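5 min read
Last updated: September, 4:10 p.m.

FOR IMMEDIATE RELEASE

Pellow opens Grarkance to outside customers, kitchen tasks first

LILLGATE — Pellow is opening Grarkance, its in-home recording service for robot manipulation teams, to paying customers this month. Bookings start now. First deliveries go out four weeks after a signed task sheet, sooner for small orders.

Short version for anybody on deadline: a customer sends a list of household jobs. Pellow's operators do those jobs in lived-in homes with hand-held grippers, record them, check them, and ship the files. No robot arm needed on site. The customer trains on whatever arm it has.

Grarkance launches with 17 task families, all of them kitchen and dining table work. Sorting cutlery is the one most people have asked for so it leads the catalog. Also in there: loading a dish rack, clearing a table, putting lids on pots, moving jars between shelves, folding dish towels. Full list in the task sheet, on request.

During the closed trial, operators worked in 71 homes and delivered 3,000 accepted recordings to early customers. Rejected takes aren't in that number and aren't billed.

"Cutlery sounds like the easy one and it's the one that breaks policies," said Tyyne Lappalainen, head of product at Pellow. "A spoon is thin, it's shiny, it lies flat. A chopstick rolls. Put them together in a heap on a tablecloth and you have a hard grasping problem that anyone can set up in a minute."
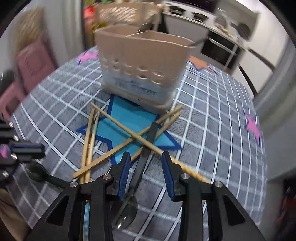 The cutlery family is sold at three levels. Level one is single items laid apart. Level two is mixed items touching. Level three is a proper pile, items crossing over each other, with a holder or caddy as the target. Customers can order one level or a blend. Pellow recommends a blend, heavy on level three, but will record whatever is on the sheet.

Chopsticks were added late in the trial. Trial customers kept asking for long thin things that aren't metal. Pens are being considered for a desk family next year, no date on that.

What a customer gets with each order:

Video from the gripper's own camera, every take. Finger opening, logged for the whole take. Gripper path in space, with a quality flag where tracking was weak. A plain text note from the operator if anything odd happened. A spreadsheet of the objects used, with weights and lengths.

The last item is new since the trial. Judit Csonka, who runs field operations, pushed for it after too many emails asking how long a particular ladle was. "We had the ladle in a box at the office. Somebody would go and measure it. Then another email," Csonka said. Now everything gets measured before the session.

Homes, not sets. Pellow doesn't build mock kitchens and has no plans to. Hosts sign up, get paid per session, and leave the place how they normally have it. Patterned tablecloths stay on. Fridge magnets stay up. The operator asks before moving anything that isn't on the task sheet, and faces, mail and family photos are blurred before files leave the building. Hosts recieve a copy of what was recorded and can pull any take within 35 days, no reason needed. Pulled takes are re-recorded somewhere else at Pellow's cost.
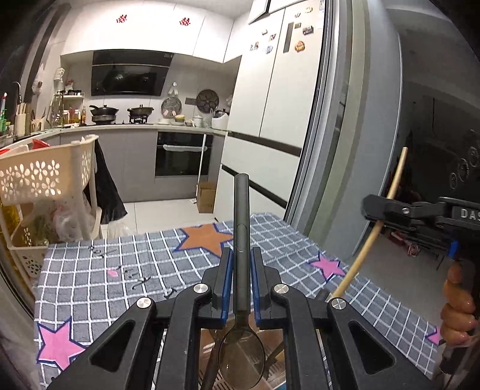 Manju Maurya of Kaushik was less sure about the lived-in homes at first, and said so. Her team's worry was that a cluttered background would swamp the part that matters, the fingers and the item, and they'd asked in writing for bare tables. They took a mixed order in the end. "We trained on both halves separately and I'd order the busy rooms again," Maurya said. "I would still like more takes per room. Two or three good homes with a lot of repeats would suit us better than many homes with a few. We've told Pellow that and it's in our next contract."

That request is now an option for all customers. It's called "deep home" on the order form and keeps a single operator team in a single kitchen until the sheet is done. It costs more per take for small orders and less for large ones, see pricing.

Two-gripper recording

Sessions can be booked with one gripper or with two running together. Two-gripper sessions suit jobs where one side holds and the other side places, or where two people would naturally be reaching across the same table. Both streams are time-aligned before delivery. Customers who only want one side can have the other left out, and the price drops to match.

Grippers are run by trained operators only. Each does a practice week before any take counts, mostly on cutlery, and the first day is nothing but closing on a handle without shoving everything next to it. Maarten Coppens, operator lead: "People come in fast. They grab how they'd grab with a hand. You have to slow down and line up the pads with the handle, and then it goes. By the end of the week it's boring, that's when we let them record."

Failed grasps are kept if the customer wants them. Off by default. Several trial customers asked for slips and second tries, labeled as such, and there's a tickbox for it. Failed takes ordered this way are billed at half rate.

Quality check

Every take is watched start to finish by a person who wasn't at the session. They look for lost tracking, a blocked lens, an item leaving view at the wrong time, and whether the end state matches the sheet. A take passes or it doesn't, there is no middle grade. Customers can send back any take within two weeks of delivery and get a replacement or a credit, their pick.

Amber Vermeulen, who heads the review desk, said the blocked lens is the most common fail on cutlery. Long handles swing up toward the camera when the fingers close on the wrong end. Operators are taught to pick near the balance point where the pile allows it, and where it doesn't they're told to take the grasp anyway and flag it.
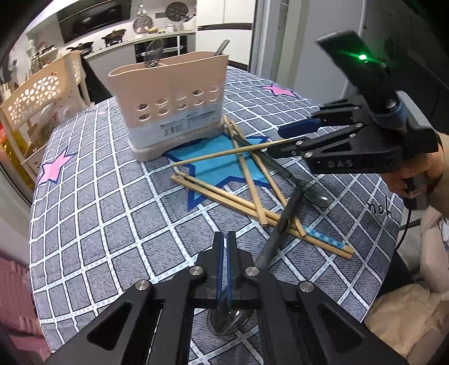
Cutlery work with hand-held grippers: a metal spoon between the finger pads, chopsticks in a pile, utensil holder behind.

Pricing and availability

Grarkance is priced per accepted take, with a setup fee per task sheet. The setup fee is waived for repeat sheets. Rate card goes out by email, same card for everyone, universities get a discount on the setup fee only. Pellow does not resell a customer's recordings unless the customer picks the shared tier, which is cheaper and lets Pellow offer the same files to others after six months.

A sample pack from the cutlery family is avaliable now at no charge. It has takes from all three levels, single and two-gripper, plus the object spreadsheet and one operator note so teams can check their loaders against it. Sample pack files are the same format as paid orders. Nothing trimmed.

Service area is Lillgate and the towns within an hour's drive. Orders needing homes farther out are handled case by case, travel on top. Pellow expects to add a second base next spring — city not announced.

What isn't included: training, model tuning, robot integration. Pellow will talk through file formats on a call and that's about where it stops. Food is also out for now. Dry goods in closed jars are fine. Liquids, raw ingredients, lit stoves and sharp knives are not on the sheet and won't be added at launch. Lappalainen said knives come up on nearly every sales call and the answer is still no.

Hosts

Pellow is taking host applications in the Lillgate area through the end of the season. A table, decent daylight or good lamps, room for two people to stand. Small kitchens welcome, there's a shortage of those in the library. Pets need to be in another room during takes. Sessions run half a day, mornings starting 9 a.m. or afternoons starting 1 p.m.

About Pellow

Pellow records everyday manual work for teams building robot manipulation systems. Based in Lillgate. Grarkance is its first service open to the public.

Press and sample pack requests: Judit Csonka, Pellow press line, Lillgate office. Interviews by phone this month between 10 a.m. and noon. Session visits for reporters on request, host permission needed so please ask early.

###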